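Against the Four-Slot Drawer

My position on cutlery trays is that three compartments are enough, and that anyone who sells you a fourth is selling you a place to keep soy sauce packets. 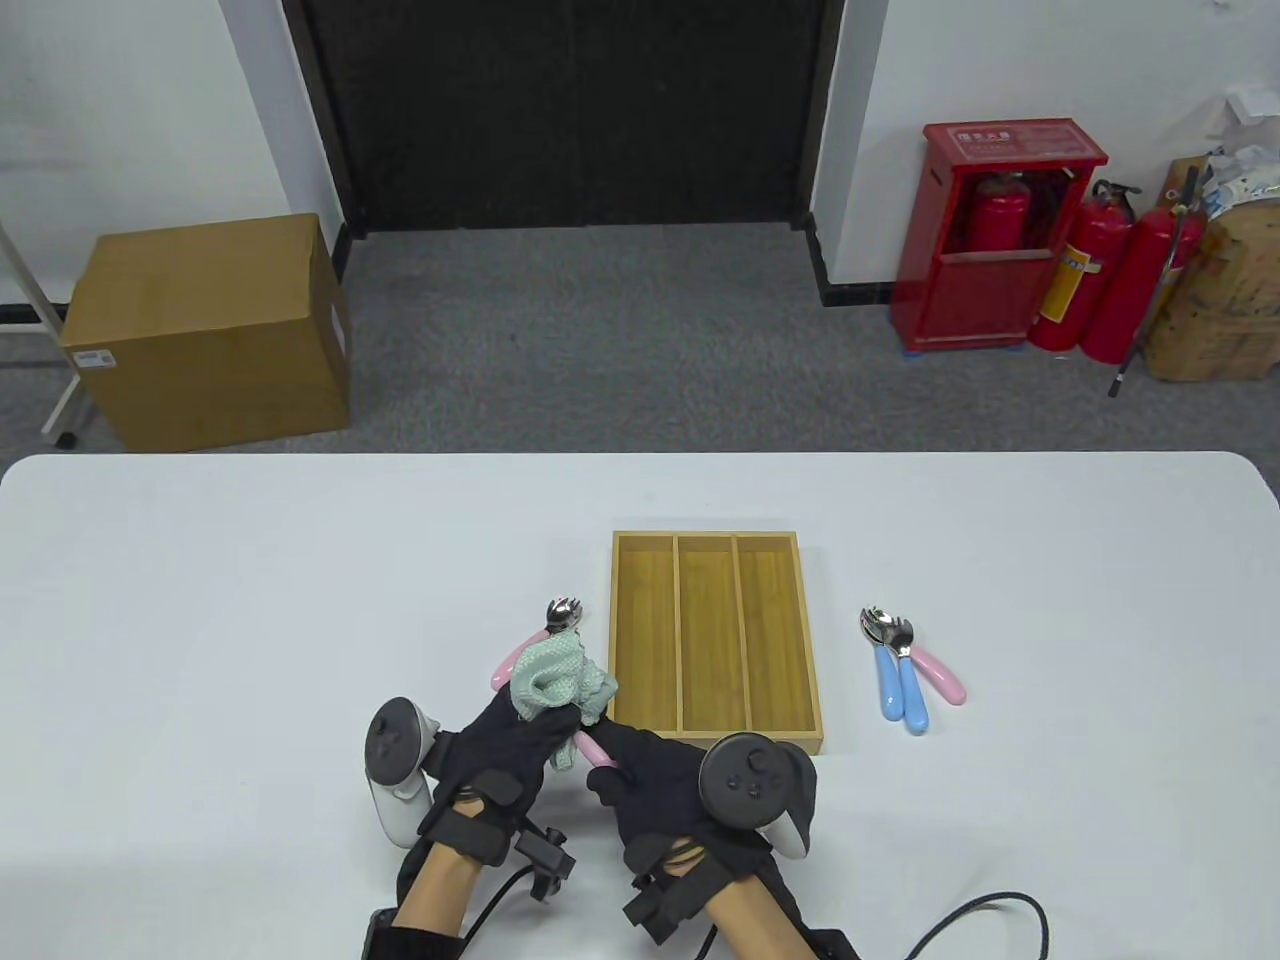

I came to this view during the great kitchen reorganization of last March, when I owned a Trornier expandable organizer. It had slots for things I'd never bought. There was a narrow one on the far side that I believe was meant for chopsticks or possibly a thermometer, and over the years it filled up with twist ties, a birthday candle, and the key to a bike lock whose bike was stolen in another state. The forks, meanwhile, were in with the spoons.

So I went plain. Light wood, raised rim, two thin dividers. Forks, knives, spoons. My friend Clotilde Barbier looked it over and asked where the teaspoons go. They go with the spoons, Clotilde. They are spoons.

The second part of my argument will lose me some readers, and it concerns drying. I believe silverware should be wiped by hand, with a cloth, one piece at a time, before it goes anywhere near the tray. Not shaken over the sink. Not dumped in by the fistful from the dishwasher basket with a noise like a car accident. You hold the handle, you run the cloth along the metal, you put it in its row. A pastel cloth with some texture to it works better than the flat white kind, which just pushes the water to the other end of the fork.

Dorian Baudry, with whom I once shared an apartment and a single good knife, holds that air is free and will dry a fork if you leave it alone. He isn't wrong about the air. He also owned a wooden tray that had gone black in the corners, and he called this patina.

I will grant the opposition one thing, and it's colored handles. For years I thought pink handles on a fork were for picnics and children. Then I tried to find a steel fork in a sink full of gray water and changed my mind in a hurry. You can spot pink from across the kitchen. It also makes sorting a little more pleasant, and at seven in the morning I'll take what I can get.

As for the empty tray, I think it should happen more often. Take everything out, set the tray on a big clear table and look into it. Mine had 31 pieces in it the last time, for a household of two, and one of them was a melon baller. We don't eat melon. I washed it, dried it with great care, and put it back in with the spoons.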